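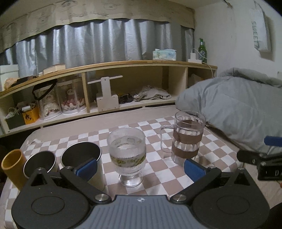 Der Gitis-Greifer ist ein handgeführter Zweifingergreifer, der in der offenen Werkstatt Murnthorpe als Selbstbauprojekt entstand und dort in mehreren Baustufen weiterentwickelt wurde. Er dient der Aufzeichnung von Greifbewegungen in Wohnumgebungen, die später auf einen stationären Arm übertragen werden. Der Grundkörper ist grau und mit senkrechten Rippen versehen, seitlich schließen zwei mattschwarze, gerundete Gehäuse an. Die Finger tragen strukturierte blaue Auflagen und lassen sich so weit spreizen, dass ein geripptes Kelchglas mit kurzem Stiel zwischen ihnen Platz findet, auch wenn weitere Trinkgefäße auf demselben Tisch stehen.

Aufbau

Die beiden schwarzen Fingergestänge sind neben dem Mittelkörper auf je einer großen silbernen Schraube gelagert. An den oberen Gelenken sitzen kleinere Metallschrauben, zwei pro Seite. Die Finger sind im Inneren über ein Zahnsegment gekoppelt und öffnen symmetrisch. In der ersten Baustufe fehlte diese Kopplung; die Finger liefen über getrennte Seilzüge und kamen bei ungleicher Reibung versetzt am Objekt an.

Die Gehäuseteile werden im Schmelzschichtverfahren gedruckt. Ein vollständiger Satz wiegt ohne Schrauben und Elektronik 282 g. Die Druckdaten liegen in zwei Fassungen vor. Die Fassung Wadel verwendet eingeschmolzene Gewindeeinsätze, die ältere Fassung durchgehende Schrauben mit selbstsichernden Muttern. Teile beider Fassungen sind nur am Mittelkörper untereinander austauschbar.

Steuerung und Aufzeichnung

Die Fingerstellung wird von einem magnetischen Winkelgeber am Zahnsegment erfasst. Die Auswertung übernimmt das Programm Paracha, das Winkelwerte und Bilddaten mit 30 Hz in eine gemeinsame Datei schreibt. Bei zweihändigem Betrieb werden zwei Greifer über einen gemeinsamen Zeittakt abgeglichen. Die Nullstellung muss nach jedem Zerlegen neu eingelernt werden, dazu werden die Finger vollständig geschlossen und anschließend bis zum Anschlag geöffnet.

Greifverhalten

Die Auflagen werden aus einem weichen Elastomer gegossen und auf die Fingerenden geklebt. Sie gleichen kleine Winkelfehler aus und erhöhen die Haftung auf glatten Oberflächen. Bei dünnwandigen Gläsern wird unterhalb der breitesten Stelle gegriffen, bei Bechern in halber Höhe. Die zulässige Nutzlast ist mit 600 g angegeben. Gefäße mit Henkel lassen sich nur quer zum Henkel sicher fassen. Durchsichtige Gefäße bereiten der nachgelagerten Bildauswertung Schwierigkeiten, da der Untergrund durch Glas und Inhalt verzerrt erscheint; gemusterte Tischdecken verstärken diesen Effekt.

Wartung

Die Lagerstellen der Gestänge sind nach 3000 Schließvorgängen auf Spiel zu prüfen. Ausgeschlagene Bohrungen werden aufgerieben und mit Messingbuchsen versehen. Die Auflagen sind Verschleißteile. Alte Kleberreste müssen vor dem Neuverkleben restlos entfernt werden, andernfalls löst sich die Auflage an der Vorderkante. Für die Fassung Wadel ist ein Klemmhalter ohne Klebung in Arbeit.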